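3. Study setting and methods

3.1 Households

The study was carried out in Flemwood, a district of older apartment blocks and small row houses on the east side of Stirkau. Most of the housing went up before shared laundry rooms were common, and few units have space for a dryer. Residents who own a washer usually keep it in the kitchen or bathroom and dry what comes out of it indoors for much of the year.

We recruited 106 households through notices at the local library and two grocery stores. To take part, a household had to wash clothes at home or at a laundromat at least once a week and had to agree to keep a laundry diary for 20 days. Households that sent all their washing out to a service were not included. Renters made up the larger share of the sample, which matches the district as a whole.

Each household named one person as the diary keeper. We asked that this be the person who did most of the laundry, but we did not insist on it, and in several homes the diary was passed between two adults. Where this happened, the entries were kept together and treated as one diary.

3.2 The laundry diary

The diary asked for one entry each time a garment or household textile changed place. We used five places: on the body, waiting to be washed, in the wash, drying, and put away. A sixth place was added after the pilot. Pilot households kept writing in the margins that clothes were "out" – worn once, not dirty enough to wash, and not clean enough to go back in the closet. Earlier studies of home laundry tend to fold this group into one of the others. We gave it a separate column and called it the resting pile, the term used by most of the pilot households.

Diary keepers did not have to list every sock. Small items could be entered as a group, and sheets and towels could be entered as a set. Shirts, pants, dresses, sweaters, and outerwear were entered one at a time. For these we also asked for a short reason for the move, in the keeper's own words. Common reasons were smell, a visible stain, the number of days worn, and the need to make up a full load.

The length of the reasons varied a good deal. Some keepers wrote a single word and some wrote a paragraph. We did not edit the entries, apart from removing the names of children and employers.

3.3 Home visits and interviews

After the diary period, Chandrasekhar Menon visited each household that had agreed to a follow-up interview. Interviews lasted up to an hour and were held in the evening or on a Monday, when laundromats in the district are closed and people were more likely to be free. The first half of the interview went through the diary. In the second half, the keeper walked the interviewer through the home and named the places where clothes were kept, dropped, hung, or sorted.

We paid close attention to checked and patterned cloth. In the pilot, keepers said that patterned shirts could be worn more times between washes than plain ones, as marks and creases are harder to see on them. Figure 2 gives examples of the kind of cloth meant by the code "checked" in our coding sheet.
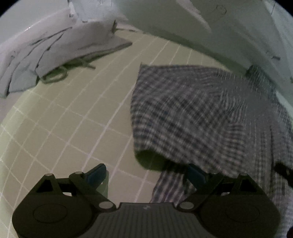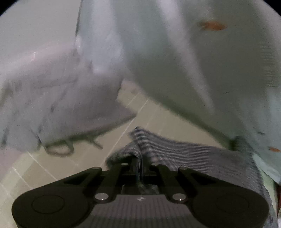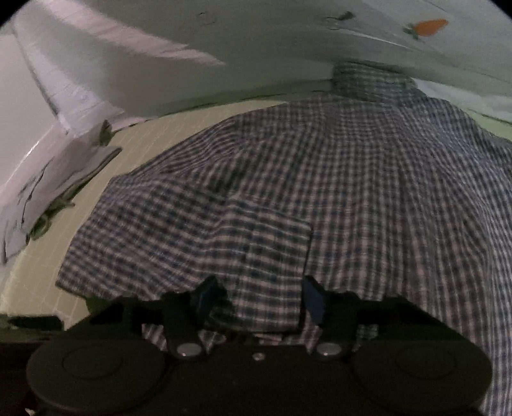
Figure 2. Household fabrics. The second panel includes a gray, black, and white checked cloth, and the third a blue-and-white checked shirt with a patch pocket.

3.4 Coding

All diary entries were typed into a single table. Satish Panicker and Chandrasekhar Menon each coded the reasons given for a move, working apart, and then met to compare. The first version of the coding sheet had too many codes for smell, and these were merged. "Smells of cooking" was kept as a separate code, as keepers treated it differently from sweat: a shirt that smelled of cooking was often hung by a window and worn again.

To test the sheet, we drew 450 entries at random and coded them a second time after a gap of several weeks. Entries where the two rounds did not agree were read aloud and settled by discussion. Most of these were cases in which the keeper gave two reasons at once, for example a small stain and a load that needed filling. We had at first allowed only one code per entry. The final sheet allows two, with the first one mentioned taken as the main reason.

Garments were coded by type and by surface: plain, striped, checked, printed, or textured. The surface code was based on what the keeper wrote and not on our own view of the garment. This means that a fine check may have been written down as plain in some homes. We return to this point in Section 5.

3.5 Limits of the method

Keeping a diary changes what people do. Several keepers said in the interview that they had washed more often than usual in the first few days, and a few said they had cleared the resting pile before starting so that it would not have to be written down. We therefore left the first three days of each diary out of the counts, though we kept them for the reading of reasons.

The diary also depends on one person noticing what others in the home do with their clothes. Moves made by teenagers were probably missed more often than moves made by adults. We did not try to correct for this.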